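Dirneck to replace 502 streetlights that changed color

Dec 13, 2024

Dirneck will replace 502 streetlights that have drifted from white to shades of purple and pink, the town's public works office said. Work begins on Fisberg Road and moves east toward the river.

The lights are LED fixtures supplied by Asamoah Lighting. A coating inside each one turns the blue light of the diode into white. In the affected fixtures the coating has come loose, and more of the original color gets through.

"They are still lit, and they are not dangerous to look at," said Selma Jurić, who manages street maintenance for the town. "But drivers have complained, and the school crossings have to come first."

The fixtures are under warranty. Asamoah Lighting will supply the new ones at no charge, and the town will pay for labor — 2 crews working nights through the winter. Dirneck has 3,000 streetlights in all, and the rest will be checked as crews pass them.

Residents who see a discolored light can report it by the number on the pole. The office has received 200 reports so far, most of them from the blocks near Patunetti Park. 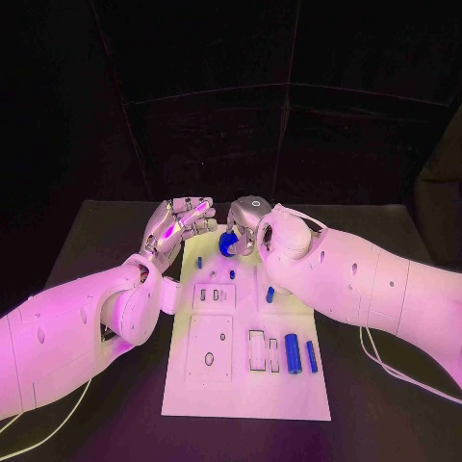

The new fixtures will give a warm white light, which the town chose after a trial on Fisberg Road. Jasmina Stoyanova, who runs a repair shop there, said the old lights made it hard to match paint outside her door after dark. Strong pink-magenta light spreads over everything it reaches, and small differences in color are harder to pick out. Stoyanova's block is on the list for the first week. Parking will be limited on one side of the street while crews are at work.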